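纸上的电影院

一位退休放映员的女儿,一间堆满宣传册的屋子,还有那些本来映完就该扔掉的纸

我第一次听说Meron Wubshet,是在一家旧书店的收银台前。那天我手里拿着一本电影宣传册,封面掉了半边,书钉锈得把周围的纸染成了茶色,我正犹豫值不值得买。店主看我翻来覆去,忍不住说了一句:你要是真想弄明白这东西,应该去Drudville找Meron,她家里比我这儿多多了。我把宣传册买了下来(现在还在我书桌左边的抽屉里,书钉已经换过),也把那个名字记在了收据背面。过了好几个月,到了十一月,我才终于坐上去Drudville的慢车。

车开得真慢。沿线每个小站都停,有几站根本没有人上下,门开了又关,冷风进来转一圈。我带了一本讲片场美术的书,翻了没几页就睡着了,醒来时窗外已经是Drudville的河堤。Meron在电话里嘱咐过我,出了站别跟着大路走,要走河边那条小路,看见一棵歪脖子的梧桐再往上拐。我照做了,还是拐错了一次,最后是闻着糨糊的味道找到门的——这话听着像夸张,可她那天早上正好在煮糨糊,窗户又开着,整条巷子都是那股淡淡的、有点像米汤的气味。

她收的东西,行里人叫"映前纸品"。这个说法我以前没听过,她说是她父亲那一辈放映员叫惯了的,外面的拍卖行各有各的叫法。说白了,就是一部电影上映之前,片方寄给影院的那一大包印刷品:大厅里挂的剧照卡,门口贴的海报,给报馆用的广告样稿,教影院经理怎么招揽观众的宣传手册,有时候还有几张给孩子涂色的画纸。影片一下档,这些东西按规矩要退回去,或者转给下一家影院,再下一家,一直用到散架为止。没有谁打算让它们活得比那个放映季更长。

"所以你现在看到的每一张,都是当年有人没守规矩,"Meron说着笑起来,"我父亲就很不守规矩。"

一包纸是怎么来到影院的

要讲她的收藏,得先讲她父亲工作过的那家影院。影院叫Alemayehu,在Drudville老城靠近集市的一侧,早就改成了布料行,只有楼梯扶手还是原来的。Meron带我去看过一眼,她跟现在的老板很熟,打个招呼就带着我穿过一卷一卷的窗帘布往后走,指给我看放映室的小窗。那个窗口如今被堵上了,刷了和墙一样的颜色,但你要是知道它在哪儿,侧着光还能看出一个方方正正的轮廓。

她小时候放学就在那间放映室里写作业。她说最盼的是每逢换片之前送来的包裹,牛皮纸包着,麻绳捆着,外面贴着发行方的标签。影院经理拆包裹的时候,她被允许站在旁边,条件是不准伸手。先拿出来的通常是折好的海报,接着是一套剧照卡,压在最底下的是宣传手册,又薄又大,像一份没有新闻的报纸。经理不怎么看手册,顺手就递给她父亲,她父亲又顺手放在放映室的架子上。她就是这样认字的,认的头一批词里有"惊心动魄",有"本周献映",还有"请勿迟到"。

给Alemayehu供片最多的,是Rolleck制片公司。今天提起Rolleck,除了几个专门研究冒险片的人,恐怕没几个人还有印象。它拍的都是成本不高的片子,沙漠、海盗、会动的石像、失落的城,一部片子里用过的布景,换个颜色又会在下一部里出现。影评人不大理会它,孩子们爱得不得了。Rolleck的宣传部门倒是出奇地肯花心思,它家的手册排版讲究,广告语写得天花乱坠,剧照卡的上色也比同行更大胆,天空可以是橙的,海水可以是紫的,至于影片本身(好些是黑白片)到底是什么样子,他们好像并不太操心。

Meron最早留下的一件,就是Rolleck的一张剧照卡,影片叫《石像之夜》。画面上一个戴宽檐帽的男人举着火把,背后是一堵墙,墙上有一只手的影子。我问她为什么是这一张,她想了很久,给我续了两次茶,才说大概是那只手的影子让她好几个晚上没睡着,她想把它看清楚。后来她真的看清楚了,用放大镜看的,那影子是画上去的,笔触都在,影片里根本没有那个镜头。

一张剧照卡上能读出什么

我在她家待了整整一个下午,大部分时间是在学怎么看剧照卡。我原以为自己多少懂一点,结果一上来就露了怯,把一张再版的当成了初版。她一点也没有笑话我,把两张并排放着,让我自己找。我找了半天,找到了颜色的不同,找到了纸边的不同,就是没找到她想让我看的那个地方:右下角一行小得要命的字,初版写的是影院用毕须退还,再版的把这句话拿掉了。

剧照卡一般成套印,其中一张是片名卡,画得最满,片名和演员表都在上面,其余的是场景卡。收藏的人大多追着片名卡跑,价钱也就高出一截。Meron偏偏喜欢场景卡,尤其喜欢那种谁也不追的场景卡,主角不在,怪物也不在,只有两个配角站在门口说话。她管这种叫"等人卡",因为看上去画里的人都像在等主角回来。她的"等人卡"单独放一个抽屉,一张一张夹着无酸纸,拉开来能看很久。

真正让我大开眼界的是背面。我从来没想过要看背面。她把一张卡翻过来,上面有铅笔写的影院名,有不同颜色的印章,还有四个角上一层叠一层的图钉孔。一个角上的孔越密,说明它挂过的影院越多。有些卡的背面还有胶带的痕迹,黄黄的一条,那是有的经理嫌图钉麻烦。有一张背后写着一串账目,写的人大概手边找不到纸,加法还加错了。又有一张,用很工整的小字写着:第三排左起第五座,弹簧坏了。

"这一张我怎么都不肯卖,"她说,"正面其实很普通。"

她的目录里现在登记着1,737件东西,这个数字是她写在本子封皮内侧的,每添一件就用铅笔改一次,那块地方的纸已经擦得发毛。目录用的是学生练习本,横格,一件一行,来源、尺寸、品相、修补过哪里,都写得清清楚楚。我问她有没有想过录到电脑里,她说外甥女帮她录过一部分,后来外甥女考上了学校去了外地,这事就搁下了。她倒也不着急。她说练习本有个好处,翻的时候总要经过别的条目,常常是要找这件,结果看见了那件,下午就这么过去了。 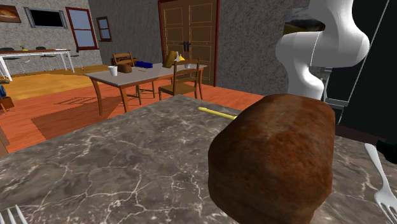 大理石台面上的棕色大面包和叉子

糨糊的学问

Meron不修海报。这一点她反复跟我强调,好像怕我写错。她只修小件,剧照卡、手册、节目单,大张的海报都交给Gemechu Lemma。Gemechu住在河对岸,早年在一家地图装裱铺里当学徒,后来铺子关了,他就把那套手艺挪到了电影纸品上。两个人合作的年头不短了,合作的方式也很有意思,从来没有写过一张字据,全凭一个旧饼干盒子:Meron把要修的东西和一张便条放进去,Gemechu来取,修好了再用同一个盒子送回来,便条背面写着他做了什么。这些便条她全都留着,夹在对应的目录页里。

星期二是他来取东西的日子,我运气好,正赶上。他人很高,进门要低一下头,说话声音却轻,坐下以后先看了看锅里的糨糊,用勺子挑起来,看它怎么往下落,然后说:再煮一会儿。Meron说她早就觉得该再煮一会儿,是跟我聊天聊忘了。

我对这锅糨糊产生了极大的兴趣,他们俩也就耐心地给我讲。用的是小麦淀粉,把面筋洗掉,只留淀粉,加水慢慢煮,一直搅,搅到由白转透,凉了以后再过筛,过得越细越好用。这种糨糊粘得牢,将来要揭开,润一润又能揭得下来。市面上卖的各种胶水当然省事,可许多胶水干了就变硬,过些年变黄发脆,到那时候想揭也揭不动了。Gemechu从包里拿出一角旧海报给我看,是从前不知什么人用胶水粘在硬纸板上的,纸已经像饼干一样,一碰就掉渣。他为了把那张海报从纸板上取下来,前前后后花了22天,大部分时间是在等,等潮气一点一点渗进去,渗得太快,颜色会跑。

海报的毛病和剧照卡不一样。剧照卡是厚纸,毛病在角上和边上;海报是薄纸,发到影院时是折好的,毛病全在折痕上。折痕交叉的地方最先破,破成一个小小的十字窟窿,偏偏那个位置常常是主角的脸。Gemechu说他补过的鼻子比补过的天空还多。补的时候先找一块年份相近、厚薄相近的旧纸,从背面托上,再在正面一点一点接色。接到什么程度,是件很费思量的事,买主多半希望看不出来,他自己希望站远了看不出来、凑近了看得出来。两边的意见不统一的时候,他就把活儿退回去,让人家另找高明。Meron在旁边补充说,退过好几回呢,有一回退的是个大买主,她心疼了很久。

我试着接了一小块色,是在一张废纸上练的。他调好了一点灰褐色给我,告诉我笔尖要几乎是干的,点上去,不要抹。我点了三下就抹了一下,手根本不听使唤。他看了看,很客气地说,天空可以这样。

Nillesholm的那一箱

他们俩一起做过的最大的一件事,是收下Nillesholm的那一箱东西。这件事Meron讲得很细,中间还绕出去讲了她怎么在Nillesholm迷路、怎么在一家鞋店里躲雨、鞋店老板娘怎么借给她一把伞,我就不一一转述了,虽然我听得津津有味。

Nillesholm是个港口城市,当年各家发行公司的仓库都设在那里,影片和宣传品从船上卸下来,再分发到内陆。Rolleck的仓库也在其中。仓库搬空的时候,管仓库的那位老先生把一只木箱搬回了家,一直放在阁楼上,他去世以后,家里人清理阁楼,送去了当地一场小型拍卖。拍品说明只有一行:旧电影纸张一箱,未整理。起拍价低得让人不好意思举手。

Meron举了手。跟她争的有2个人,一个很快就放弃了,另一个一直跟到后来。她说她当时心里其实没有底,箱子不让打开细翻,只能看最上面的一层,而最上面那一层全是某部歌舞片的节目单,重复的,受了潮,粘成了一块砖。她往下多加了几次价,全凭箱子侧面的一张旧标签,上头印着Rolleck的商标,那个商标她从小就认得,跟Alemayehu收到的包裹上的一模一样。

箱子运回Drudville以后,她没敢马上开。她把它放在过道里,让它先适应屋里的温度和湿度,每天进进出出都要侧着身子绕过去。等到打开那天,Gemechu也来了,两个人戴着口罩,一层一层往下揭。节目单的砖底下是广告样稿,样稿底下是成捆的剧照卡,麻绳都没有解过,再往下,贴着箱底的地方,是18本宣传手册,Rolleck不同年份的片子,有几部连研究冒险片的人也只知道片名。

这些手册我都翻到了,戴着手套翻的。我得承认我对电影手册有偏爱,剧照卡漂亮,海报气派,可手册里有人说话。片方的宣传员在里面苦口婆心地教影院经理做生意:放沙漠片的时候,在门口堆一车沙子,雇一个高个子穿上长袍来回走;放海盗片,请当地的裁缝铺在橱窗里摆一面黑旗;放石像片,找一位雕塑老师来大厅现场刻石头,"务请其穿着整洁"。有一本里头建议经理在开场前把灯全部关掉,请一位嗓门好的女士在后排尖叫一声。旁边有人用蓝墨水批了一行字:试过,被人投诉。

批注是手册最迷人的地方,Meron和我在这一点上完全一致,我们俩为这个聊到天黑。手册发到影院,经理拿到手里,觉得哪个主意好就打个钩,觉得荒唐就画个叉,有的还算一算要花多少钱。可惜Nillesholm那一箱是仓库里的存货,多数没有发出去过,干干净净,品相好得出奇。拍卖行的人要是看见,一定高兴。Meron高兴归高兴,又总觉得缺了点什么,所以她把那批干净的手册和Alemayehu留下来的旧手册放在同一个柜子里,一本新的挨着一本写满字的,遇到同一部片子就并在一起。

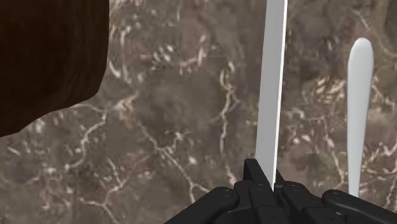
并在一起之后,她发现了一些从前没有留意的事。同一部《石像之夜》,仓库里那本手册的中间有一张折页,印着一套完整的报纸广告,从小豆腐块到半版都有,而Alemayehu的那本没有这张折页,书钉旁边留着一道很齐的裁口。显然是经理把它剪下来送去报馆排版了。她后来去Drudville的图书馆翻旧报纸合订本,翻了好几个上午,真的找到了那则广告,用的是其中最小的一款,底下加了一行手册上没有的字:本院座椅新近修理。她想起那张卡背后写的弹簧坏了的座位,当场就笑了出来,管理员抬头看她,她赶紧把合订本立起来挡住脸。

卖还是不卖

写收藏的文章,绕不过钱。我拐弯抹角地问了几次,Meron倒是很坦然。她卖过东西,年轻的时候卖得还不少,那时候她父亲生病,要用钱,她把最好的几张片名卡都出手了,其中就有《石像之夜》的片名卡。后来在拍卖图录里见过一次,价格已经翻得她追不上了。她把那一页图录剪下来,放进了"等人卡"的抽屉,算是占一个位子。

现在她基本上只换不卖。跟她换东西的人各地都有,信件来往,先寄照片,谈妥了再寄实物,两边同时寄出。她遇到过寄来的和照片不一样的,也遇到过人家多塞了一张送给她的。她讲起那些换友就像讲亲戚,谁家的字难认,谁总是舍不得花钱买硬信封,谁每次都要在信里抱怨邮局。有一位专收火车出现在画面里的剧照卡,别的一概不要,弄得她现在看什么老电影都先找火车。

我问Gemechu自己收不收。他说不收,家里没有地方。过了一会儿又说,有一件。Meron显然不知道这回事,茶杯都放下了。他说那是一张很小的传单,巴掌大,是片子下乡巡映的时候散发的,他小时候在集市上捡到,上面印着一头骆驼和放映的时间,下午五点,后面那个字被踩掉了。他去了,没有找到放映的地方,在集市上走到天黑才回家。传单一直留着,没有修过。

"你应该让我看看,"Meron说。

"下回放在盒子里,"他说。

给想开始收的人

我答应过编辑要写一点实用的东西,就把那天下午记在本子上的话整理在这里,都是他们俩随口说的,我尽量没有改动。

先别买贵的。Meron建议从节目单和小传单入手,旧书店的角落里常常有一摞,没有人当回事。买回来先看,看纸的厚薄、网点的粗细,看背面,看多了手指头自己就记住了。再版和复制品最容易在网点上露馅,拿一只普通的放大镜就够,对着窗户看,不要对着台灯看。

别用透明胶带。这句话Gemechu说了三遍。破了就让它破着,夹在两张干净的无酸纸中间,平放,等找到会修的人再说。胶带的胶会往纸里走,走进去就是一条黄印,洗起来非常麻烦,有的根本洗不掉。

海报如果是折着来的,不要急着摊开压平。天气干燥的时候,旧纸脆得厉害,硬掰折痕会断。在屋里放一阵,让它缓一缓,再一折一折慢慢打开,打开多少算多少。卷起来存放也可以,卷得松一些,外面套一层纸筒,竖着放不如横着放。

阳光是大敌,厨房和浴室的墙也不合适。Rolleck那种胆子很大的橙和紫尤其怕晒,Meron有一张卡在从前主人家的墙上挂了多年,紫色的海整个褪成了浅蓝,她说倒是比原来更像海了。要挂就挂在背光的走廊里,隔一阵换一张,让它们轮流休息。

记账。不管用本子还是用电脑,每一件从哪里来的、花了多少、当时是什么样子,都写下来。日后换手也好,传给家里人也好,这些字和东西本身一样要紧。Meron的父亲就没有记,他留下来的那些,她有一半说不清来历,只能靠背面的印章一点点猜。

还有就是去看电影。她说得很认真,说有的换友收了一屋子纸,片子一部也没看过,她觉得可惜。Rolleck的片子如今能看到的不多,偶尔有小影展放一两部,拷贝状况都不太好,她只要赶得上就去。《石像之夜》她一共看过几遍,自己也说不准了,每回看到那堵墙,明知道墙上没有手的影子,还是会坐直一点。

回程的火车是傍晚那一班。Meron送我到河边小路,手里还提着那只空了的糨糊锅,说是顺路要去井台那边涮一涮。她问我那本掉了封面的宣传册是哪部片子,我报了片名,她站住想了想,说Alemayehu放过,她记得送来的包裹比平时重,因为里面夹了一块做样品的铁皮招牌,后来被经理拿去盖了煤箱。她让我回去看看手册的倒数第二页,上面应该有那块招牌的订货价格。

我到家已经很晚了,外套没脱就拉开了抽屉。倒数第二页上真有,大号小号两种,邮费另计,旁边是一幅招牌的线描图,图上的演员名字印错了一个字母,被从前的哪位主人用铅笔改了过来。我给她写了封信,把那一页照样描了一份寄去,她回信说已经登进目录,归在"只有描本"一栏,那一栏是为这件东西新开的。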